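Wednesday, January 29, 2020

## The Stivbridge quilt-along limps into its second month

When we announced the quilt-along last fall, the plan called for 300 squares, each six inches on a side, to be sewn into a pair of large quilts and hung at the Stivbridge library in July. As of this morning the box holds 297. You would think that puts us three short. It puts us a good deal shorter than that, and I'd like to use my share of this newsletter to talk about seam allowance.

A six-inch finished square starts life as a six-and-a-half-inch square. The extra half inch gets eaten by the seams, a quarter inch on each side. The sign-up sheet said so, in bold. Even so, 107 of the squares that came in were cut at six inches flat, and a handful at a size I can only call optimistic. A few came with rounded corners. I have been quilting for a long time and had never met a rounded corner on purpose.

We are not sending them back. The short ones will get a narrow border of the plain gray cotton, which Herrera Fabrics is letting us have at the end-of-bolt price, and then be trimmed to match the rest. Half of the finished quilts will look framed and half won't, and if anyone at the library asks, it was a design decision.

For those still cutting (you know who you are, and so does the sign-up sheet), some advice that costs nothing. Iron the fabric before you measure it. Starch helps if the cotton is limp. Press the blade against the ruler and push away from yourself in one go, standing up. If you have to saw, the blade is dull, and a new blade costs less than the fabric you are chewing through. Measure from the same end of the ruler each time. I realize how that last one sounds, but I have seen the squares. 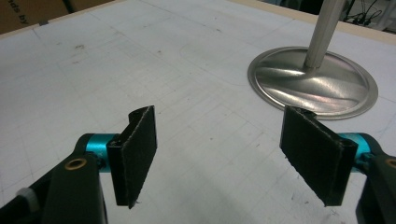

Do I have to prewash my fabric? Wash it if it's a dark red or a deep blue, or if you bought it somewhere that also sells fishing bait; otherwise leave it alone, as the quilts will hang on a wall and won't see a washing machine for years.

Now, layout. Two camps have formed. One wants the squares sorted by color, running light to dark from the top left corner down, like a paint store. The other wants them scattered, on the theory that the eye likes a surprise. I've heard both cases made at length, once in the parking lot in sleet. We'll try both on the floor of the Landwood Street hall at the next sewing day, take a vote, and then live with the result in the spirit of people who have to share an iron.

Please bring socks to that one. You can't walk between rows of loose squares in winter boots, and last time somebody's sandwich got closer to the work than I would have liked.

Batting is sorted. We went with the thin cotton kind, after a spirited defense of polyester that convinced only its author. Backing is still open. The Cinura mill shop has wide muslin, wide enough to do each quilt in one piece, and they'll hold it for us until the middle of next month. The other choice is piecing the backs from everyone's scraps, which is thriftier and charming and would mean sewing a third and fourth quilt that face the wall. I know which way I'm leaning.

A word on thread, as it came up more than once: any decent all-cotton thread will do for piecing, in gray or cream. It doesn't need to match. Please don't use the hand-quilting thread with the waxy coating in your machine. The machine will let you know how it feels, usually at nine at night.

The drop-off box is still under the coat rack at the library, next to the lost umbrellas. Put your square in an envelope with your name on it, and write "top" on the back if your print has a right way up. We already have one upside-down rooster, sewn in — and he's staying.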